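Garnine Community Boards > Music and Recording > Home vocals in a small flat

tallowbeck
Posted Thursday, February 9, 2023
I want to record spoken word and a bit of singing in a spare room. It's 70 square feet more or less taken up by a desk and a wardrobe. Budget is $200 all in. Do I spend it on a mic or on treating the room? Everything I've done so far sounds like a stairwell.

morrow_116
Room first. Hang a doona over a clothes rack behind you and put a rug down. I did my whole first set of demos that way with a $90 dynamic and had no complaints about the sound. The colour of a room matters more than the mic.

Kitefin
Disagree. A doona kills the top end and leaves all the boxiness underneath. You end up with a dull recording that still sounds like a small room. Get a decent dynamic, work close to it and turn the gain down.

morrow_116
It depends how thick the doona is. Mine is a winter one.

Kitefin
Still won't touch anything low. You need proper depth for that, and he has a wardrobe in the way.

tallowbeck
Could I open the wardrobe and talk into the clothes?

Kitefin
Yes, and leave it full. That's the best free option you've got.

ostler
I'd spend nothing until you've tried moving the desk. Mine was jammed in a corner and pulling it out a couple of feet fixed most of it. After that, a stand and a foam cover. The Skimis covers are cheap but they go crumbly after a summer. The Praltholm ones hold up better.

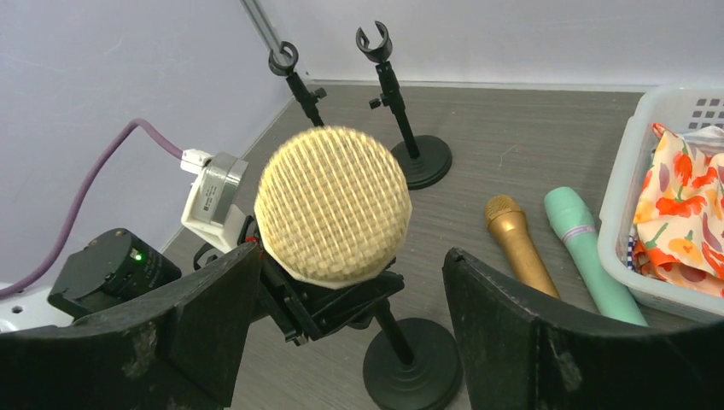 You also want the mic a hand's width from your mouth and slightly off to one side, so your breath goes past it. That sorted my p's and b's without a pop filter. Record a minute in each spot and listen back on headphones the next morning.

morrow_116
Off to one side loses body on a quiet voice. I'd keep it straight on and use a filter.

ostler
Try both. It costs nothing.

tallowbeck
Moved the desk last night and it's better already. Will do the wardrobe on the weekend and look for a second-hand dynamic in March when I get paid.

Comments (3)

pennyroyal: The wardrobe trick works. Take the wire hangers out first, they rattle.

dunmarra: Manninen has stands on clearance. The heavy base is worth the extra.

Kitefin: Still no to the doona.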